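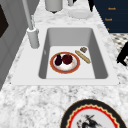
## 5. Reporting delay in household water claims

### 5.1 Setting and policy terms

The analysis in this section uses the household portfolio of Burnico, a mutual insurer whose policies are sold mainly in and near Multham. All contracts in the portfolio cover sudden discharge of water from plumbing, fixtures, and connected appliances. Gradual seepage is excluded under the standard wording. The boundary between the two is the main source of disputed claims, and it is the reason reporting delay matters for reserving as well as for claims handling.

A claim enters the data when the policyholder first contacts the insurer by phone, by web form, or through an agent. We define reporting delay as the number of days between the stated date of loss and that first contact. The stated date of loss is supplied by the policyholder and may later be revised by the adjuster. Where both dates exist we keep the adjuster's version, which tends to be earlier. Using the policyholder's version shortens the measured delay for seepage-type losses and leaves burst-pipe losses almost unchanged.

The standard policy requires notice within 60 days of discovery. Discovery and loss can be far apart when water collects behind a cabinet or under a floor, so a claim may satisfy the notice clause and still show a long delay by our measure. We don't treat the notice limit as a truncation point. Claims past the limit are kept if the insurer opened a file, whether or not payment followed.

Two deductible forms are present. The older form applies one flat amount to all perils. The newer form, introduced in October, sets a separate and higher deductible for water losses and waives part of it when the dwelling has an approved shutoff valve. Policies moved to the newer form at renewal, so the change reached policyholders at different points in the year. We use this staggered timing as the source of variation in what follows.

### 5.2 Data preparation

Claim files were exported from Stilar, the claims administration system used by Burnico. Each export row is a transaction, and a single claim may have many rows as reserves are opened, revised, and closed. Rows were collapsed to the claim level by keeping the first reserve, the last reserve, the sum of payments, and the dates attached to each. Reopened claims were joined to the original file when the adjuster had recorded a link. Unlinked reopenings remain as separate claims, and we could not find a reliable rule for joining them after the fact.

Cause-of-loss codes needed more work. Stilar allows one primary code and one optional secondary code. In older files the secondary code was often blank, and the general code for interior water was used for everything from supply lines to overflowing tubs. We recoded the general category from the adjuster's free-text note with a fixed list of terms. Notes that matched no term were left in the general category. Notes that matched terms from more than one category were read in full by two coders working separately, and any disagreement was settled by a third reading.

Kitchen losses make up a large share of the recoded files. They include failed faucet connections, dishwasher supply lines, drain joints, and overflow at the sink. Figure 2 relates to the fixture class coded as "kitchen, basin and drain."
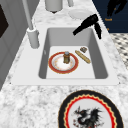

**Figure 2.** Drop-in kitchen sink in a speckled countertop, with a plate and a small brown jar in the basin.

The fixture class is used only as a control. We make no claim that the type of fixture causes longer or shorter delay. Fixtures differ in how easily a leak is seen, in who uses them, and in the age of the pipes they are joined to, and the files do not let us separate these effects.

Claims arising from named storms were removed. Storm claims are reported in clusters, are often handled by temporary adjusters, and are subject to a different deductible. Including them would mix a catastrophe reporting pattern with the ordinary one studied here. Claims with a stated date of loss before the start of the policy term were also removed, apart from those that the insurer had accepted under a prior term.

### 5.3 Model

Delay is modeled as a duration in discrete daily steps. The hazard on a given day is the probability that a loss not yet reported is reported on that day. We use a complementary log-log link with a flexible baseline, fitted separately for the first 15 days and for the period after. The split was chosen before estimation, from the shape of the raw reporting curve, which falls steeply at first and then flattens.

The treatment variable equals one when the policy in force at the date of loss carried the newer deductible form. Controls are dwelling age band, occupancy type, prior claim history, sales channel, fixture class, and month of loss. Dwelling age enters in bands because the underlying field is rounded in many files. Standard errors are clustered by the agent of record, since agents differ in how strongly they urge early notice. Direct sales are assigned to a single office and treated as one cluster.

A higher deductible could affect delay in two opposing ways. Policyholders with small losses may wait to see whether the damage grows past the deductible, which lengthens delay among those who eventually report. The same policyholders may never report at all, which removes slow, small claims from the data and shortens the average among those left. The files contain reported claims only, so the second effect is a selection effect that the hazard model can't correct by itself.

To limit this problem we repeat the estimation on claims whose first reserve exceeded the higher deductible by a wide margin. Losses of that size would have been worth reporting under either form. The restricted sample loses power but is less exposed to selection. First reserves are set by the adjuster after the initial contact and may reflect the delay itself, since water left in place does more damage. The restriction is therefore imperfect.

### 5.4 Results

In the full sample the newer form is associated with a lower reporting hazard in the early period and with no clear difference afterward. The early-period coefficient remains negative when fixture class is dropped, when month of loss is replaced with season, and when direct sales are excluded. It moves toward zero in the restricted sample and is no longer distinguishable from zero at the 5 percent level.

We read the pattern as consistent with waiting behavior among owners of small and mid-sized losses. It doesn't support a general claim that the new form slows notice of serious damage. Prior claim history has the expected sign: policyholders with an earlier water claim report sooner under both forms. Rental dwellings show longer delay, as the tenant must usually contact the owner before the owner contacts the insurer.
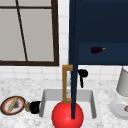 Does a longer reporting delay mean that the insurer should hold more in reserve for water losses?

The reserve for losses that have occurred but have not been reported should rise if delay lengthens and claim frequency stays the same. If the higher deductible also removes small claims, the two effects offset each other, and the net change has to be estimated from the insurer's own files.

### 5.5 Comparison portfolio

A smaller comparison was run on household policies from Masanja, a regional carrier that kept a flat deductible throughout the period. Its files use a different cause-of-loss scheme, and only the broad interior water category could be matched. Early-period hazards in the Masanja data show no shift around the October change. The comparison rules out a market-wide change in reporting habits large enough to explain the full-sample result, though it can't rule out one limited to the Multham area, where Masanja writes few policies.

The waiver for shutoff valves could not be studied directly. Valve status is recorded at renewal and is not updated when a valve is removed or disabled, and the adjuster's note mentions a valve only when it failed to close.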